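3.2 Gloss and the judgement of ripeness

Shoppers judge fruit mainly by eye, and most earlier work on the subject has dealt with hue. Buyers are asked to match a sample to a colour card, and the card value is then compared with firmness or sugar content. Gloss has had less attention. It is harder to measure on a curved skin than on a flat tile, and it changes with the angle of the light, so that two people standing at the same stall may see different things.

In the present study we treated gloss as a separate cue. Respondents were recruited at two covered markets, Zallemora and Somboon, and the interviews were carried out in July 2018. A total of 73 people began the questionnaire and 65 completed it. Those who stopped early did so mostly at the section on household spending, and their answers have been left out of all the tables. A short repeat survey was held at Zallemora in November to check whether the season had any bearing on the replies.

Each respondent was asked to rate a set of surfaces on a scale from 1 to 7, where 1 meant "dull" and 7 meant "very shiny". The ratings were entered in Listent, a survey package chosen because it allows an answer to be changed without losing the first one. We kept both. Second thoughts were common at the upper end of the scale and rare at the lower end, a pattern we return to in Section 4.

A difficulty arose with the word "shiny" itself. Some respondents used it for the whole surface, as one might speak of a polished table, while others meant only the bright patch where the light is thrown back. The two uses give different scores for the same item. On a rounded body the highlight is narrow and the rest of the skin may look quite soft, with the colour deepening towards the side turned from the light (Figure 2).

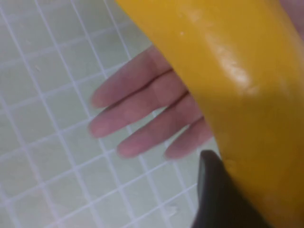 Figure 2. Highlight on a curved yellow surface, with darker amber-orange towards the lower right.

To deal with this, the wording was changed after the pilot. The revised form asks first about the brightest part and then about the surface as a whole - two questions in place of one. Agreement between respondents improved on the first question. On the second it stayed much as it had been in the pilot, and we take this to mean that people differ in how they average over a surface, even when they agree on where the light falls.

Small marks raised a further problem. Specks and shallow dents were mentioned freely in the open comments, although the form did not ask for them. Respondents from Somboon tended to treat a mark as a sign of rough handling. Those from Zallemora more often took it as a sign that the skin had not been waxed, and a few counted it in the seller's favour. The Ureo scale, on which our form was based, makes no allowance for marks of any kind and would place both groups together. We have therefore coded the comments separately and report them next to the ratings in Table 3.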